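Our town bus and the long wait for hydrogen

I have lived in Fedgate for many years now and I still take the number 12 bus almost every morning. It is a diesel bus, not so old, but when it goes up the hill behind the post office you can hear it in every kitchen on the street. So when the transit office wrote in November that two buses on this line will be changed for hydrogen fuel-cell buses, I was interested right away. I used to work in the maintenance of compressors, not in vehicles, but pressure is pressure, and I wanted to understand what they are planning.

The plan is in a document of many pages which can be read at the library. I read it in two evenings. The company that will deliver the fueling equipment is called Zendard, and the buses come from another supplier which is not yet chosen. The fueling place will be built at the Mnguni depot, on the side where the buses are washed now. The washing will move to the other side of the yard, and this alone takes a full chapter in the document.

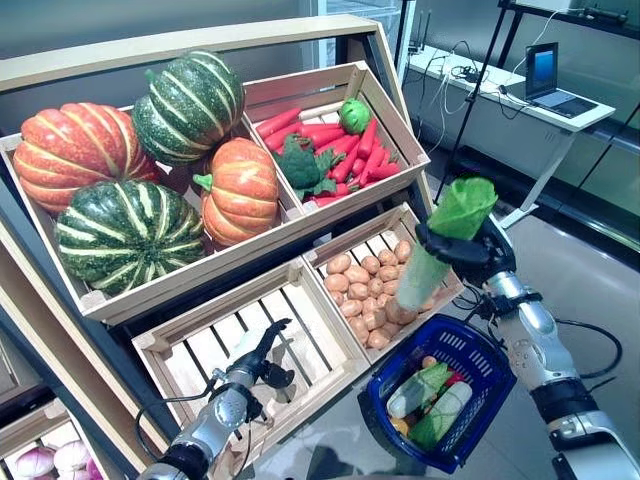
What I looked for first was where the hydrogen comes from. Many articles say "clean bus" and stop there, but a bus is only as clean as the gas you put in it. Most hydrogen today is made from natural gas, and this gives carbon dioxide at the plant. It can also be made from water with electricity, in a machine called an electrolyzer. Then it depends on the electricity. In our plan the gas will come by truck for the first period, from a plant outside the region, and later there can be an electrolyzer at the depot if money is found. The word "can" is used many times in this chapter. I would prefer "will", but I understand how such documents are written.

The second thing was the cost. I will not repeat all tables. The city puts money for the fueling place and for training of the mechanics, and the state pays the bigger part of the buses. For the passengers the ticket stays the same, at least it is written so. What I did not find is who pays when a truck with gas does not come. In my old job we always had a line for this in the contract, and it was a line people argued over for weeks.

Then there is the question everybody on the bus asks: why not batteries? My neighbor asked me this when I told her about the plan, and I did not have a good answer standing there with my shopping. I have a better one now. For short city lines, batteries are usually the simpler choice. You lose less energy on the way, because electricity goes more or less straight from the grid to the wheels. With hydrogen you make the gas, compress it, move it, and then turn it back into electricity in the fuel cell. At each step something is lost. But our line is long, it has the hill, and in winter the heating takes a lot. The planners write that a battery bus would have to come back to the depot in the middle of the day, and then you need one more bus and one more driver. I cannot check their calculation fully, but it does not look wrong to me.

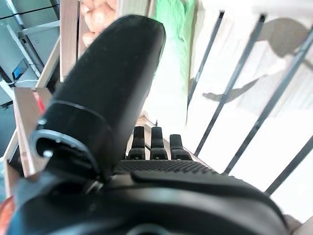 A dark gripper, seen from close up.

I also went to the information evening, which was in the hall of the Ilanora school. It was better than I expected. There was a drawing of the bus on a big board, with the tanks on the roof, and a woman from the depot explained why they are there. Hydrogen is very light, so if it leaks outside, it goes up and away from the people. In a closed building it is a different story, and the workshop must get new ventilation and gas detectors under the ceiling. This part I knew from work, and I was glad that she did not make it sound smaller than it is.

One man was worried about explosions and he said so loudly. She answered him calmly. She said the tanks are tested at much higher pressure than they see in use, and that the drivers will have training for what to do when an alarm comes. I think he was not fully convinced, but he stayed until the end and took a brochure. I took one also – it has nice paper and very little text.

After this the talk went to the noise, and here I think most people in the room became friendly to the plan. A fuel-cell bus has electric motors. You hear the tires, the fans, sometimes a pump. For the houses on the hill it would be a big change, especially for the first bus in the morning.

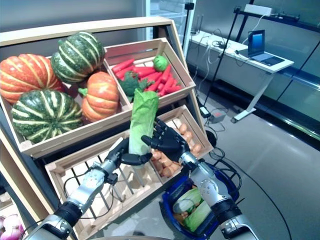

The Slow Passenger

I have tried such a bus one time, in another city, when I was visiting for a weekend. I rode it to the last stop and back, only for the ride. It pulled away very evenly, and the floor did not shake at the traffic lights. At the last stop there was a little water dripping under the back, and a child asked his father if the bus was broken. The water comes from the fuel cell, where hydrogen and oxygen are joined. I wanted to explain it to them but I was too shy with my language at that time.

What I would like from our transit office is simple. Please publish every month how many days each hydrogen bus was on the road and how many days it stood in the workshop. Other cities had trouble with this – the buses were good, but the fueling place was broken, and then the buses stood still and diesel buses drove instead. If we have the same trouble, I prefer to read it from the office and not from somebody's complaint at the bus stop. I have sent this wish on the paper form they gave us, and also by email, to be safe.

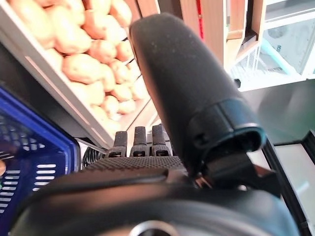
Robotic hand with a black thumb, near a produce display.

The comments on the plan are open until the end of the month. The form is at the library desk, on the left when you come in, and you can also ask for it at the depot office in the afternoon. If you write, write also about the bus stops, please. The one at the bottom of the hill still has no roof, and no kind of fuel will help with that.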